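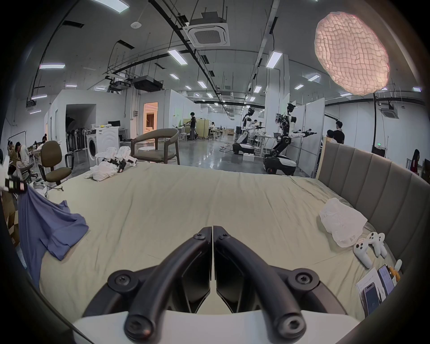 Kassab
Press desk, Stisteck

FOR IMMEDIATE RELEASE
Iseneck, January 2024

Stisteck brings out Wenudo, a free folding guide for people who hate folding

Stisteck, the home-care publisher based in Iseneck, has released Wenudo, a short printed guide to folding everyday laundry. Eight folds, five of them for shirts. Free to pick up at the Iseneck office, free to copy, free to pin up over the dryer.

The guide came out of a mail-in survey Stisteck ran last June. 3,822 households sent the form back. The question was simple: which part of the laundry do you put off the longest? Washing came last. Drying, next to last. Folding won by a mile, and the T-shirt was the item people complained about most. Too soft, too many corners, sleeves that go anywhere.

Wenudo starts there. Page one is a plain short-sleeve T-shirt, any size, any color. Lay it face down, pull it out flat by the sides, sleeves in, hem up to the collar, turn over. No folding board. No cardboard. Two hands and a surface you can walk up to.

The surface gets its own page. Most folding advice assumes a long clear counter, and plenty of homes don't have one. The survey forms were full of beds, couch arms, the top of the washer, one ironing board with a bad leg. Wenudo is written for a bed or a big table with a sheet thrown over it. A sheet gives the cloth a bit of grip, keeps light colors off a dusty tabletop, and it can be gathered up with everything in it when company shows up. Wrinkles in the sheet are fine. Big ridges, smooth them away from you before you start.
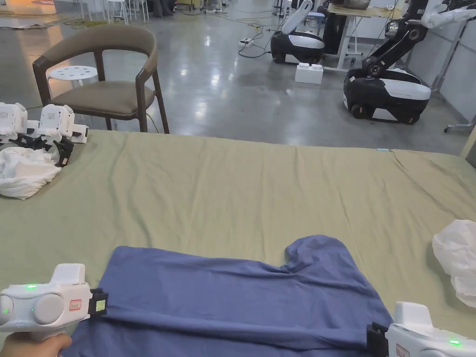

A blue cloth pulled out between its left and right edges on a light olive-green sheet.

What's in the guide:

T-shirt, flat fold
T-shirt, file fold (stands up in a drawer)
Long-sleeve shirt
Button-down, for people who won't iron it
Tank top
Bath towel, in thirds
Pillowcase
Fitted sheet

The fitted sheet runs two pages, the only fold that does. Stisteck's editors rewrote it more than any other part of the booklet and would still like to hear from anybody with a better way to say "tuck the second corner into the first."

Whites are handled as a pile. The advice is to leave them bunched at the far side of the bed or table and work through the colored pieces first, then do all of the whites in one go. Same with towels. Switching back and forth is where people lose steam, according to the notes written in the margins of the survey forms, and there were a lot of notes.

There is also a short section on clutter, which readers asked for. Phones, game controllers, shopping bags, papers, the stuff that lands on a bed becuase a bed is there. Wenudo does not tell you to put it all away first. Push it to one side. Keep a space as wide as a shirt with the sleeves out. Get folding. The putting away can happen after, or tommorow.

Stisteck has kept the language short on purpose. Each fold fits on one page except the one noted above. Steps are numbered, type is large enough to read from a standing position, and the paper is uncoated so you can pencil on it. Nothing in the guide needs a purchase. 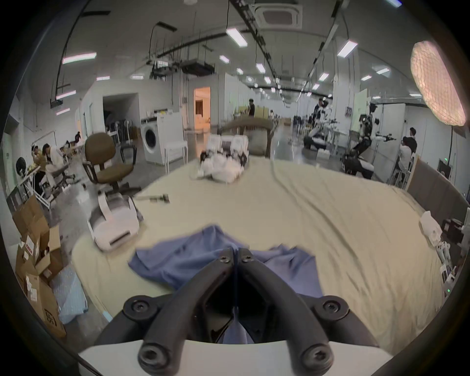

The second half of the booklet is about where the laundry goes once it comes out of the machine. If the washer is in the same room as the bed or table, good, carry it straight over. If not, Wenudo suggests one trip and one load, folded before the next one goes in. A chair pulled up close helps with the small stuff. Socks and washcloths can be done sitting down. Shirts go better standing, with room to reach both sides.

On stubborn corners: lift, don't drag. Pick up the corner between finger and thumb, raise it till the fabric hangs free, then lay it where you want it. Dragging bunches up the layer underneath and you end up doing it over. Soft jersey is the worst for this. Towels forgive almost anything.

Availability

Wenudo is available now from the front counter at Stisteck in Iseneck. Single copies are free. Schools, laundromats, shelters and apartment buildings may ask for a box at no charge while the first printing lasts. A large-type version is planned for June. A Spanish edition is being looked at, no date yet.

Newspapers and newsletters may reprint any one fold in full with the line "From Wenudo, published by Stisteck." Please don't shorten the steps. The fitted sheet in particular does not survive cutting.

About Stisteck

Stisteck publishes plain-language booklets on washing, mending, storage and other household jobs. The office is in Iseneck.

Media requests: ask for the press desk, Stisteck, Iseneck. Review copies go out the same week. Say how many you need and wether you want them flat or stapled.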